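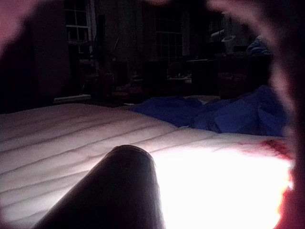 White quilted mattress, close up.

Stitch (sewing and related uses)

A stitch is a single turn or loop of thread, yarn or similar material, made with a needle, a hook or a machine. I've kept this entry mostly to sewing, with a short detour into knitting and surgery near the end, and I've left out the stitch you get in your side when you run (it has its own entry, under Cramps and Aches).

Where the word comes from

"Stitch" goes back to an Old English word for a prick or a stab, and it's a cousin of "stick." The pain in your side is the older sense, and I love that! The thread meaning came along later and pretty much took over.

Hand stitches

The running stitch is the one most of us learn first: in and out, in and out, moving forward along the cloth. It's quick and it pulls out easily, so it's good for gathering and for holding layers together for a while. Make the stitches long and loose and you've got basting.

The backstitch takes one step back for every two forward. On the top side it looks like a solid line, and it's much stronger than a running stitch. I hem with a slip stitch, mend seams with a backstitch, and use a whipstitch for anything where the edges meet and I don't mind the thread showing (felt toys, mostly). The blanket stitch is a whipstitch's dressier relative, with a bar of thread running along the edge.

Tailors use plenty of others. The pad stitch joins a stiff inner layer to the cloth of a lapel and helps it roll, and the catch stitch makes little crosses that let a hem give a bit when you move.

Machine stitches

Most home sewing machines make a lockstitch. One thread comes down from the needle, the other comes up from the bobbin, and the two catch each other in the middle of the cloth. If the tension is off, you'll see little dots of the wrong thread on one side, and then you get to spend your Wednesday evening turning a dial back and forth like I do.

A chain stitch uses loops of thread that pass through one another. It stretches nicely and there may be no bobbin to run out, but pull the right end and the whole row comes undone. Feed sacks are often closed that way for exactly that reason. Sergers make an overlock stitch, which wraps the raw edge.

Quilting

Quilting means stitching through layers, usually a top, a filling and a backing, so the filling stays where it belongs. Bedspreads, jackets, oven mitts and mattress covers all get the treatment. In Drercombe, where I learned, the hand quilters work in wide wavy lines, while over in Virnard they like a tight diamond grid, and the two towns have a fair every April where they're terribly polite about each other's work. The biggest piece I've seen there was 99 inches across and made from 69 blocks.

Thread matters too. I used Mahmoudi cotton for years and then switched to Vistix polyester for bags and anything that takes a beating, but I still go back to cotton for quilts.

Stitches in surgery
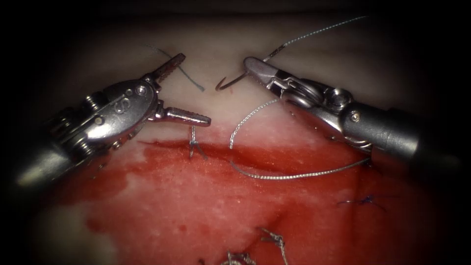 A tied silver stitch in a synthetic practice pad during a suturing exercise.

Surgeons call the material a suture, and most people just say stitches. The simplest kind is the interrupted suture, where each one is tied off separately, so if one lets go the rest can still hold. A continuous suture uses one length all the way along, a lot like a whipstitch. Some kinds are absorbed by the body and some have to be taken out.

Knitting and crochet

In knitting, a stitch is one loop on the needle. My usual hat pattern starts with 69 of them for a child and goes up to 99 for a grown-up in finer yarn. Crochet generally keeps just one loop live at a time, and that makes a dropped stitch a lot less scary.

See also: Basting; Embroidery; Needle; Seam; Thread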